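Ticket 949: arm drifts when I let go of the clutch (remote demos, two-bin cell)
Opened by: me again, sorry
Status: closed, with one loose end
January 2024
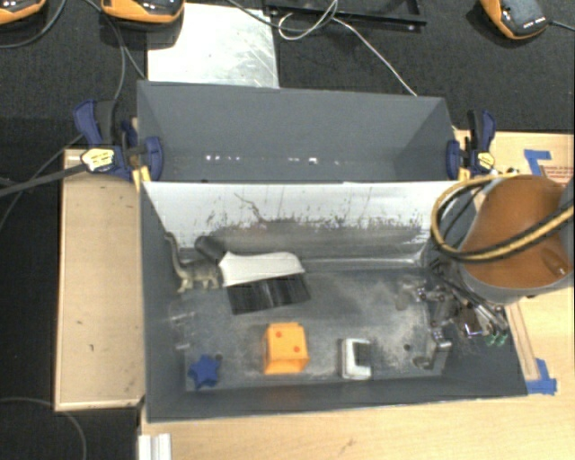 So I've been trying to record demos for the bin-to-bin task since first thing, and every time I let go of the clutch pedal to reposition my hand, the arm carries on for a moment after I've stopped. It's not a big lurch, more of a lazy slide, always to the left and slightly down. Doesn't sound like much until you're lining the fingers up on the orange cube and they wander off towards the C-shaped block instead. I've binned 8 demos and my patience is wearing thin!

Setup is the usual. Uvero handset on the desk, Velleline software on the cell machine, task is "pick anything from the front bin, put it in the rear one". Both bins are clamped together and I've had a good shove at them, they aren't going anywhere.

Things I've tried so far:
Restarted the Velleline session. No change.
Restarted the whole machine (I know, I know). No change.
Swapped the handset batteries. No change, though the low battery light has gone off so that's something.
Turned the motion scaling down to half. The slide gets smaller but it's still there.
Led the arm by hand with remote control switched off. Lovely and smooth, stays exactly where I leave it. So I don't think it's the arm.

Reply from Holger Haugland
Good that you tried it by hand, that saves me asking. Can you look at the smoothing setting under the handset tab? The last update puts it back to the default, and the default is far too high for close work. Ours should be 2. Also please check whether the pedal is set to "hold" or "fade". Fade lets the last movement die away slowly, and that sounds very like what you have.

Me
Ooh, right. Smoothing was on 8, pedal was on fade. I've no memory of touching either, so the update sounds likely. Changed smoothing to 2 and pedal to hold, saved, restarted the session.

Much better on the cube! Let go, arm stops, press again, arm carries on from where it was. I did the dinosaur next (I was dreading the neck, it stands right up along the side wall and I keep coming in too low) and that went fine as well.

Now the brush is being odd. When I close the fingers on it, the view on my screen freezes for a blink and then catches up, and by then I've already squeezed again. The demo saves but there's a double close in the middle of it. Do we keep those or chuck them?

Holger
Chuck them, please. If we train on double closes we will get double closes. The freeze is a separate thing, I think. Is the Gumbridge backup running at the same time as you record?

Me
It is. It's set to copy every demo the second it finishes, and the previous one is still going when I start the next. I've paused it and recorded 5 in a row, brush included, with no freeze at all. I'll leave it paused while I'm recording and let it catch up over lunch.

Holger
Fine by me. Dai wants the set by February, so there is time. Please write the two handset settings in the cell notes so the next person does not lose a morning.

Me
Done, they're at the top of the notes in capitals. I've also put in that you should let go of the pedal before moving your chair, as I found out the hard way that rolling back a few inches counts as a hand movement.

The loose end: the bracket piece in the front corner. I can get the fingers down to it by remote but I can't really judge the depth over there, and twice now I've pressed into the bin floor and set off the force stop. By hand it's easy. Can I record that one by hand and mix it in with the remote demos, or does it need to be all one kind?

Holger
Mixing is possible but tag them. There is a "source" box on the save screen, choose "guided". I will ask Dai if he wants them in the same set or kept apart. Closing this one, open a new ticket for the bracket if he says no.

Me
Will do. Ta!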